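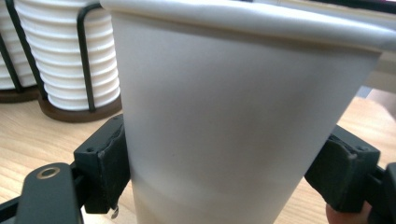 Page last changed: June, manual issue 4

Rimico hand-held gripper: section 21, Gripping thin-walled items

Read section 20 before fitting the pads. The steps below apply to plain paper cups and similar tapered items.

1. Stand the item upright on a level table. Keep stacked cups in their holders, clear of the links.
2. Open the links fully and bring both pads to the same height.
3. Close slowly until each pad touches the wall. Stop there.
4. Set the grip limit to 171 on the Stesby controller. Do not use the default of 557, which is meant for rigid parts.

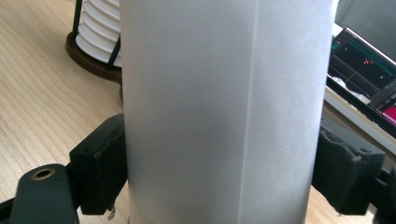
5. Lift straight up by a hand's width and hold. If the wall bows inward, lower the item and reduce the limit.
6. Save the setting under a new name.

Note: a tapered wall meets the pads at an angle. Grip the lower half of tall items.

Caution: keep fingers away from the links while the gripper is closing.

Caution: worn or peeling padding can mark the surface of the item. Replace pads in pairs, using part Brornurer 4. Check the pad screws at the same time.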